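Subject: Re: [home-machines] Can any of them put the groceries away yet?
List: home-machines
Sent: March, 9:40 pm

Somebody on the list wrote:

> My mother-in-law saw a clip of a robot folding a towel and now wants
> to know when she can have one to do her kitchen. I told her ten years.
> She said that was too long and I should ask you people. So I'm asking.
> Not dancing, not backflips. Can any of them put the groceries away?
> Can they get a drink out of the fridge and set it on the table without
> somebody behind a curtain with a joystick?

Tell your mother-in-law she asks better questions than most of this list, me included!

I've been meaning to write something up on the fridge chore anyway, so you get the long version. Some of you know I've been doing the scoring sheets for Bristico, which is a little set of kitchen tasks you can run on pretty much any machine with arms. Fetch a drink, put a drink back, open a drawer, wipe a counter, that sort of thing. There are 30 tasks on the sheet right now and the drink ones are the ones everybody wants to see, because everybody has a fridge and everybody thinks it's easy.

It sounds like one job. Walk up, open the door, grab the bottle, shut the door, put the bottle on the table. When I sat down and broke it up for scoring I got 9 separate steps, and a machine can be great at seven of them and still leave you thirsty.
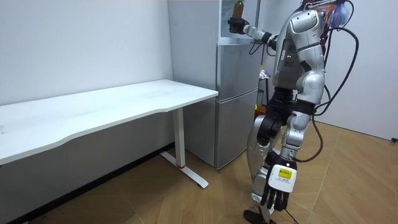 Reaching high is one I used to have at the bottom of the difficulty list, and I've moved it up twice. Your arm is out in front of you, the weight is at the far end of it, and the whole body has to lean on something or balance. You and I do this with a bottle of tea while looking at our phones. For a machine with legs, every pound out at the end of the arm is a pound its hips and ankles have to answer for. The wheeled ones have it easier, but then they can't do your back steps, so pick your poison.

Then there's the door. I was at the Zondness open house last year (the one in the old carpet showroom, terrible coffee) and watched a two-fingered machine try the same handle for what felt like my entire adult life. A big bar handle is fine. Hook it and pull. But a lot of newer fridges don't have a bar at all, they have a lip or a groove along the seam, and that wants fingertips. You have to get something thin in behind the edge, pull hard enough to break the seal, and then ease off quickly so you don't yank everything in the door shelf onto the floor. Humans do that last part by feel. Feel is where the machines are still behind, in my opinion, way more than in seeing.
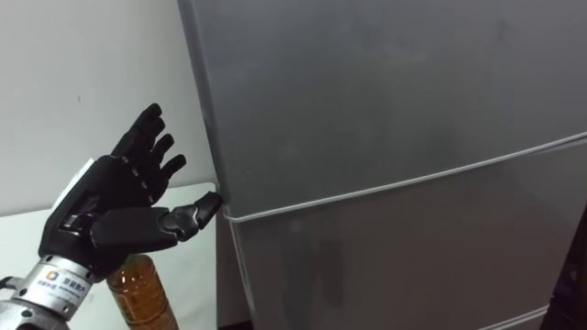

Thumb at the seam between the fridge doors, bottle of what looks like tea on the table behind.

I know the Ikley folks will write in to say that suction solves doors. It does, on a clean flat front. Come try it on my fridge, which has two kids' worth of jelly on it and a magnet from every state we ever drove through.

Now the part I think gets skipped. Setting the thing down. On my sheet the set-down is worth as many points as the grab, and people complain about that every time. But think about what you want from it: the bottle standing up, far enough from the edge that the cat doesn't finish the job, and the hand getting clear without knocking it over. A round bottle on a smooth table is not a stable friend. One thumb in the wrong spot and you're mopping. 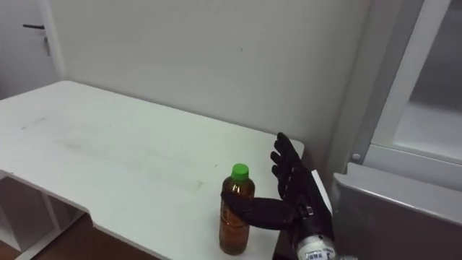

Thumb against the bottle, near the table's front corner.

So, to answer the question. Can they do it? Some of them, in a room they know, with a bottle they know, and I'd still want a dish towel handy. With nobody on a joystick? Ask that one every single time, and ask it before you watch the clip. I've started putting a box for it on the sheet, and I leave the score blank if the box is blank.

Can they put away a week of groceries? I wouldn't bet on it. Groceries means eggs, and a bag of spinach, and a half-full shelf where somebody has to decide the mustard can go sideways. My current line for passing a task is 80 percent, and that's one task at a time. String a bunch of them together at 80 percent each and do the math on how often you get to the end of the bag. It's not pretty.

I'd tell her less than ten years for the drink and I'd keep my mouth shut about the spinach.

If anyone wants to try the drink tasks at home with whatever they've got, I can send the sheet. The old Urbańczyk arm mounts on a regular table and will at least do the set-down part, though it cost me 2,155 dollars used and my spouse still brings it up. Email me off list, and please say whether your fridge has a bar handle or a lip, I'm trying to collect both.

Back to lurking — the dishwasher just beeped and guess who's unloading it.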